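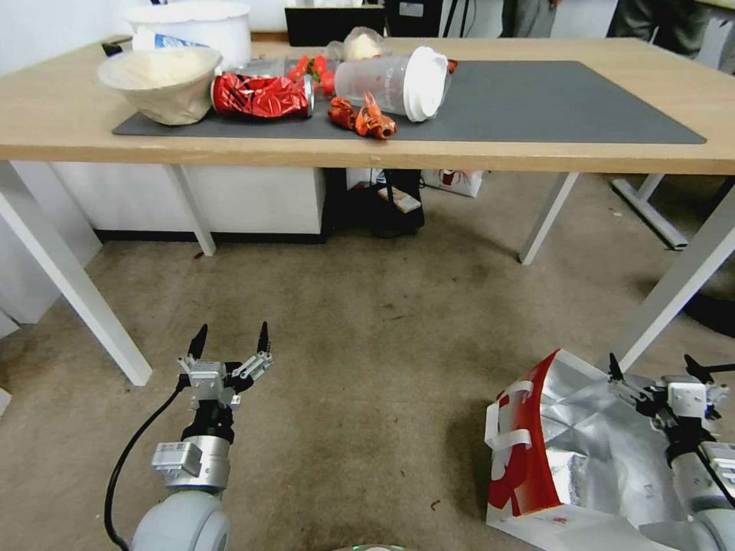
Datasets / Language / Small

Mevero Lunch Notes

A collection of 1,856 short notes left on office fridges, lunch tables and shared kitchen doors, typed up exactly as written. Compiled by Lwazi Nkosi, who started it on a Tuesday after finding a four-paragraph letter taped to a yoghurt.

What you get

notes.csv: one row per note, with the text, the site, the month and a tone label.
tones.txt: the labels and what we meant by them.
holdout.csv: 100 notes kept back for testing. Please don't train on them. We will know, and we will leave a note.

Sites are Zelberg, Arell and Nogueira. Zelberg supplied 1,000 of the notes, which says something about Zelberg.

Tone labels

Polite, weary, legal, threatening, poem. "Legal" covers anything with the word "henceforth" in it. "Weary" and "polite" overlap badly, and the two people labelling them stopped having lunch together for a while in March.
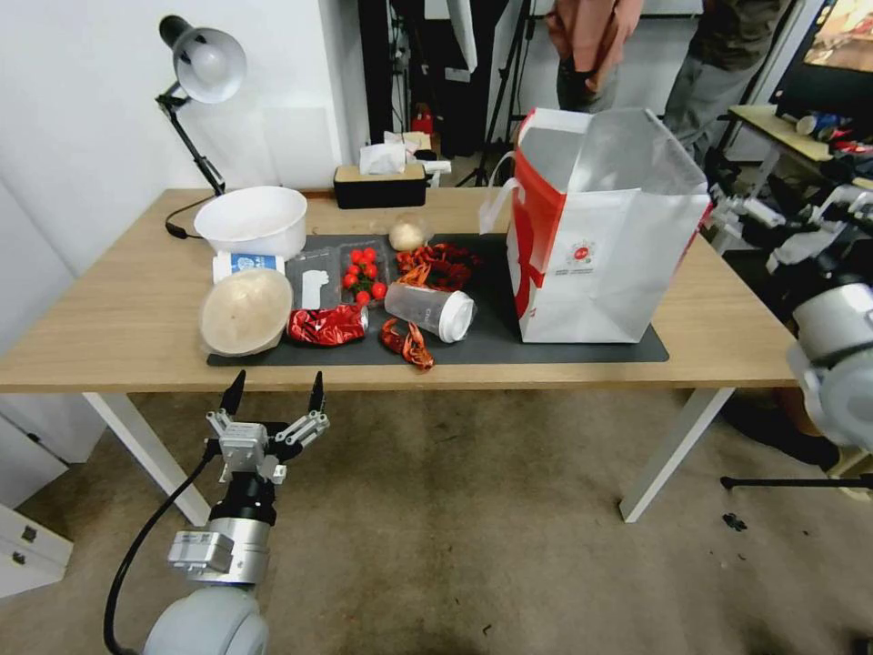 Spelling has been left alone, so expect several versions of "tupperware" and a bold attempt at "quiche". Capital letters are also as found. If a row looks like shouting, it was shouting. Line breaks became slashes, except in the poems, where the authors seemed to care.

Known problems

Names are replaced with [NAME], including one case where the name was a sandwich.
Drawings are lost. Some notes make little sense without the skull.
Replies scribbled underneath are stored as separate rows and linked by thread_id. The longest thread concerns oat milk and is still open.

Licence

Free to use with credit. Corrections go to Lwazi, preferably by email and not on the fridge.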